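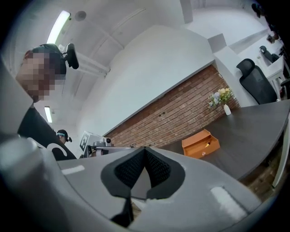
Teaching by Hand: Our Term Project with the Tastbridge Gripper

Our group wanted to find out whether people who had never programmed a robot could still teach one a simple household job. The job we settled on was picking up small things from a table and putting them into an open cardboard box, which sounds easy until you try explaining it to a machine!

We recorded 285 demonstrations over 2 weeks in August, all with the hand-held gripper. Whoever was demonstrating held it by the body, closed the V-shaped fingers on the object and carried it over at an ordinary pace. We also wore headband cameras while we worked, so we'd have a second view to compare against the one from the gripper itself.

Our first 90 recordings were a bit of a mess, I'm afraid. We all moved far too quickly – a habit from doing chores at home – and the fingers were often already closing before the object was properly in view. After that we agreed to pause briefly above each object, and the later recordings were much nicer to work with.

We tried remote control as well, using the Ultport software, but found it slow and rather tiring on the wrists.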